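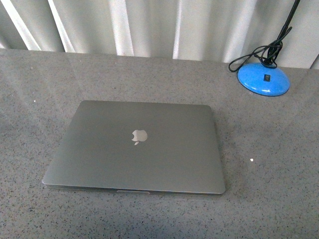 Nathalie Coppens told the public meeting in Besley that she had waited 22 days for a certified copy of her late father's property record, and that for most of that time she could not find out which office had the request. Her remarks, made during the open comment period in January, were among the first entered into the record of a review that has now led to a full change in how the Besley Public Records Office accepts, tracks and answers requests from residents.

BESLEY, 27 August 2024 – The Besley Public Records Office today announced the opening of its online request service, which allows residents to apply for certified copies of property, marriage, birth and death records without visiting the office in person. The service was prepared over the spring and summer with Lo Presti, the firm that has maintained the office's index since the last revision of the town's filing rules.

Under the new arrangement, each request receives a reference number when it is submitted. Applicants may use that number to see whether the request is waiting for review, being searched, or ready for mailing or pickup. The same number appears on the receipt, on the cover letter and on any later correspondence, including notices of missing information.

"Residents should be able to learn where their request stands without having to call several desks," said Oranuch Sitthichai, Director of Public Records. "The comments we received in January were specific and, in many cases, critical. They gave us a clear list of things to correct, and the service opening today was built from that list."

The office received 3,376 requests for certified copies during the last reporting year. Of these, 2,299 concerned property records, many of them connected with estates, boundary questions or the sale of a home. Until now, property requests were logged separately from all others, and a request that touched both categories could pass between two desks more than once before a search began. The two logs have been combined.

Coppens's request was one that had been passed between desks. In her statement she said that the staff members she reached had been courteous, but that each had referred her to another extension. She asked the office to name one point of contact for every open request. That recommendation has been adopted, and the contact's name will be printed on each receipt.

Other changes taking effect with the new service include a single application form in place of the previous separate forms, plain instructions on acceptable identification, and a revised schedule of fees. The fee for a first certified copy is unchanged. Additional copies of the same record, when ordered together, will be charged at a lower rate, and the separate handling charge for mailed copies has been withdrawn.

Older records present a different difficulty. The volumes known locally as the Skorkudik books, which cover land transfers in the eastern part of the town, are indexed by the name of the seller only. Applicants who know only the buyer or the parcel have often had to pay for an extended search. Amnuay Siriwan, Senior Archivist, is leading the preparation of a buyer index for the collection.

"The Skorkudik books are in sound condition, but the spelling of family names varies a great deal, sometimes within one entry," Siriwan said. "We are recording each spelling as it was written and linking it to the others. Work on the first volumes is complete – the remainder will be added as they are checked."

Until the buyer index is finished, extended searches in the Skorkudik books will be carried out at no added cost for residents of Besley. Applicants should state on the form any alternate spellings known to them, and the approximate period of the transfer if the exact year is not known.

The public counter will remain open during its present hours, and paper applications will be accepted there and by mail. Requests made on paper will be entered into the same system and given the same kind of reference number as those made online. Staff at the counter can print a status report for any applicant who asks for one. Requests submitted before today will be completed under the former procedure and need not be filed again.

Chutima Noiphan, Deputy Director for Resident Services, will oversee the first months of operation. The office will hold 3 evening information sessions in the Sineck reading room, at which residents may bring questions about a particular record or receive help with an application. Registration is not required.

A written report on response times and complaints will be presented to the town council in January. Comments intended for that report may be sent to the office by mail or left at the counter, and will be entered into the public record unless the writer asks that they be kept private.

About the Besley Public Records Office
The Besley Public Records Office keeps the land, civil and council records of the town of Besley and issues certified copies to residents, attorneys and researchers.

Media contact
Uthai Phromma
Office of Communications
Besley Public Records Office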